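Alside Robotics Club forum > Student builds > Stapler reload task, two arms

gumleaf_torque
Posted 2019-10-27

Right, the stapler task. For those who missed the meeting (most of you, I noticed the biscuits), our entry for the November showcase is two arms reloading an ordinary desk stapler. One arm steadies, the other fetches staples from the yellow tray and puts them in the channel. Year 11s picked it. I had suggested stacking cups and was told cups were for babies.

We're driving it by hand through the Toma controllers for now and recording everything, with a view to training on 200 clean runs before the showcase. Current tally of clean runs is a figure I'll keep to myself.

The bit giving us grief is the grip on the channel. Come in too high and you get the spring, come in too low and you're shoving the whole stapler across the table.
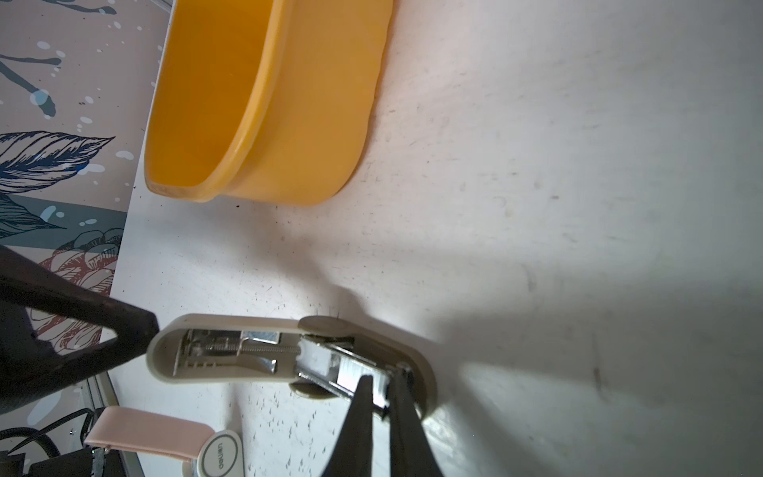
Wrist cam, fingers on the front of the channel.

Any thoughts on approach angle welcome. Thoughts on cups will be forwarded to the Year 11s.

solderface
Your fingers are the problem. Pointy tips on a skinny metal rail means all your force goes through two dots. We had the same drama with the battery door task and went to flat pads cut from bike tube. Ugly as sin, worked a treat.

Also why is the stapler not clamped? Half your failures would go away.

gumleaf_torque
Because the rules say unmodified objects on an unmodified table. Page 338 of the Sellura handbook, or it feels like page 338.

solderface
A clamp isn't modifying the table. It's sitting on the table. By your logic the tray is a modification.

wombat_kinematics
Please let's not do the clamp argument again. We did the clamp argument last year and lost a whole evening and one member.

I'd leave the fingers alone. Bike tube pads are fine until they pick up a staple and won't give it back. What I would change is the order. You've got both arms arriving at the stapler together and then politely waiting for each other like two people at a doorway. Hold first, settle, then fetch.

gumleaf_torque
We tried hold first. The holding arm then sits right where the fetching arm wants to go, and whoever's on the left controller has to go the long way round. The kids call it the scenic route. It does add colour to the recordings.

pinecone_pid
Parent here, not an engineer, my daughter is on the right controller. She reckons the trouble is picking the staples up in the first place and the stapler part is easy. Is it possible to start with them all facing the same way?

gumleaf_torque
She's right, and she's told me so several times. I don't want to line them up because then we've trained a very expensive machine to do the easy half. What we're practising this week is the mid-air version, where the right arm brings a piece up over the middle and the left works in close beside it.

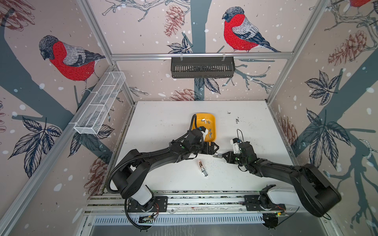 Whether that counts as clever or just showing off depends on the judges. My worry is that it doubles the number of places to drop something, and we've already been through a box of 400 that I paid for. Grevar sell a magnetic tray insert that would keep the pieces put, but then I'd expect the gripper to have a tug of war with it every pick.

solderface
So you won't clamp the stapler but you'd consider a magnet. Interesting.

gumleaf_torque
I said I'd looked at it. I've looked at your bike tube too.

wombat_kinematics
Skip the magnet. Put fewer pieces in the tray and top it up between runs. And record the drops, don't bin them. You'll want some recoveries in the training set or the thing will fumble one and carry on loading thin air with total confidence.

pinecone_pid
She says she has recorded plenty of drops.

gumleaf_torque
Confirmed. We're rich in drops. Will try the half-full tray and report back.

solderface
And the clamp?

wombat_kinematics
No.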